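Getting Stuck-On Labels and Old Tape Goo Off Just About Anything

I save jars. I can't help it. Pickle jars, jam jars, those squat little ones that olives come in -- if it has a lid that still closes, it goes in the cupboard over my fridge, and then every November I drag them all down because I want to give people soup mix. And every November I'm reminded that I put half of them away with the labels still on.

So this page is everything I know about sticky stuff. Some of it I picked up from my mother, some from my neighbor Assunta Melis, and some from ruining a perfectly good tray.

Start with hot water and patience. Fill the jar with hot tap water first (the inside, I mean!) and let it stand a few minutes before you put the whole thing in the sink. The heat softens the glue from behind. A lot of paper labels will slide off in one piece after that, and you get to feel very clever. If the label is the shiny plastic kind, don't bother soaking the outside. Water can't get through it. Warm the jar, lift one corner with a fingernail and pull back slowly, low and flat against the glass.

What's left behind is the goo, and goo wants oil. I mix baking soda and plain cooking oil, equal spoonfuls of each, and smear it on with my fingers. Leave it while you have your coffee, then rub with an old rag and wash with dish soap. Cheap vegetable oil works as well as olive oil, so save the good bottle for salad.
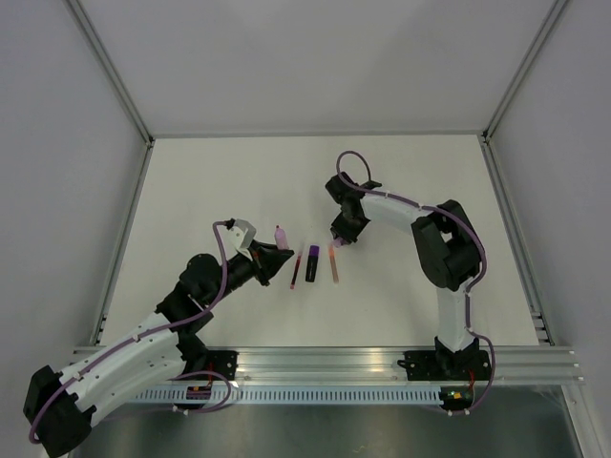

Metal needs a bit more care. Brushed metal has a grain to it, like wood, and if you scrub across the grain you'll see every stroke when the light hits it. That's how I wrecked the tray. Skip the baking soda, put a few drops of oil on a soft cloth, and go back and forth in the same direction as the lines. Rubbing alcohol is good for the last of the haze. Try it on the underside first if there's any kind of coating or paint.

Plastic is the fussy one. Don't use nail polish remover on it! Acetone will cloud some plastics and flat out melt others, and you won't know which kind you've got until it's too late. I stick to oil and soap on storage bins, and for scraping I use an expired store card. Mine is from Cesa, the housewares place in Ovbridge that closed, and it has outlived three proper scrapers.

For price stickers on books or cardboard boxes, get out the hair dryer. Low heat, keep it moving, peel as you go. No oil anywhere near paper, please. I have a cookbook with a see-through spot on the cover that will be there forever.

Old masking tape on a window frame is its own misery. If it's been through a summer it turns to something like cracker crumbs. Warm it with the dryer, scrape gently with the card, and do a short stretch at a time. I did 6 windows in my sister's back room this way and it took most of an afternoon, with the radio on and a lot of grumbling.

A couple of odds and ends. Oily rags shouldn't be left wadded up in a pile, so I wash mine right away in hot soapy water and hang them out flat. Alcohol goes on with a window open and the stove off. And if a jar smells of pickles after all that work, it's probably the lid -- leave it out in the sun for a day or two, or just use that one for nails.

Assunta swears by mayonnaise for the goo, by the way. It does work, but then your whole kitchen smells like a sandwich. I'll stay with my baking soda.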